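Changing the finger pads on the two-arm packing cell

Quick one, written between shifts. Applies to both grippers, left and right. Allow 15 minutes an arm if the screws behave.

What you need
Small hex keys, the short set from the Rukex drawer
New rubber pads, 2 per gripper
Lint-free wipes
Threadlock, the weak one. Not the red

1. Park the arms
Run the SERVICE pose from the pendant. Wait till both arms stop, then hit the e-stop and hang the tag on it. Ask Jyoti if the tag's gone missing again.

2. Old pads off
Screws are tiny and silver, they roll. Put a cloth down first. Hold the linkage with your other hand – don't let the screw take the twist. Old pad should pull straight off. If it tears, scrape the bits with a plastic blade, never a metal one.

3. Clean and fit
Wipe the finger, let it dry, new pad on. One dot of threadlock per screw. Nip up, stop. Arsen stripped two in October going a quarter turn too far.

4. Check the cable
Look at the thin looped cable under the gripper. Wants slack through the full wrist turn. If its rubbing, re-tie it before you power up.

5. Re-zero
E-stop out, tag off, HOME both grippers one at a time. Open and close 400 cycles on the slow program. Sounds a lot, it runs while you have a tea. Listen for clicking.

6. Try it on real boxes
Yellow tray in the middle, three small cartons stood up in it with gaps between, deep yellow basket to the right. Left arm goes for the nearest carton first. Speed at the low setting for teh first few picks.

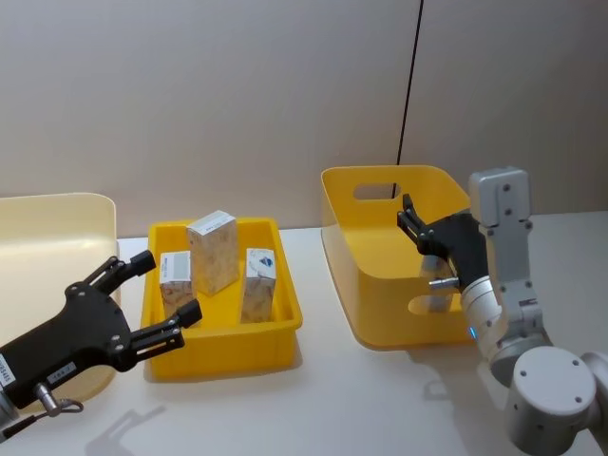
7. Write it up
Date, arm, initials in the Laltico log. Reset the pad counter to zero – it warns again at 1,080 picks. Any box dropped or squashed, tell Natnael before you turn the speed back up.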